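Minttu Turunen
@minttuturunen · Wed 5 December

1/ Okay friends, a few of you asked how I finally started drinking enough water this year, after a whole adult life of one coffee and a headache by three. It's a long answer (sorry, you know me) so get comfy.

2/ First thing was giving up on the big goal. I had 2,000 ml written on the fridge and I looked at it every morning and felt bad. So in January I crossed it out and wrote 1,000, and would you believe I hit it the very first week!

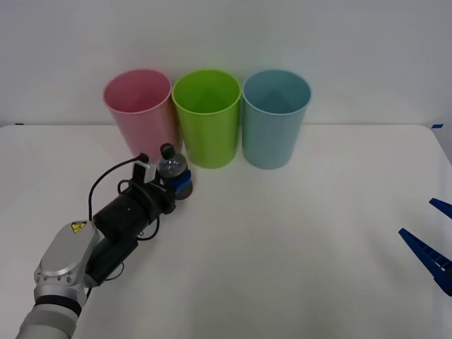 3/ Put it where you'll trip over it. My aunt in Bremstead told me this years ago about vitamins and I ignored her, naturally. Cups in the cupboard never did me any good. Cups standing out, I drink.

4/ Tie it to something you already do. Mine is the kettle. While it boils for tea I have a cup of plain water, and by the time the tea is ready I've done it without thinking. 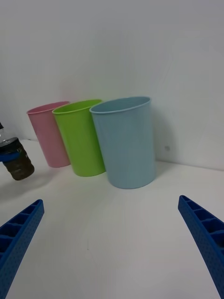 And if you don't drink tea, Hatsue Tsuji (my walking partner, lovely woman) does hers when she feeds the cat, who eats four times a day, so she's way ahead of me.

5/ Plain water bores me to tears by the afternoon, so I add things. Cucumber, a bit of frozen mango, mint if the pot on the step is still alive. Lemon I've gone off, it bothers my teeth.

6/ For long days out I fill up before I leave. The Wirnuswood loop takes us 90 minutes, more if we stop to chat, and there's no fountain until the parking lot.

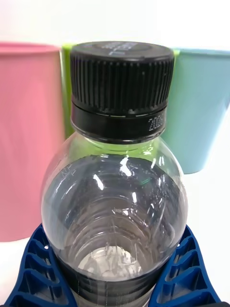 Clear bottle, black screw cap

7/ I still have bad days! Sunday I had two coffees and half a glass of juice and went to bed cranky. Started over Monday with the kettle.

8/ Tell me what you put in yours, I'm running out of fruit ideas and the mango is nearly gone.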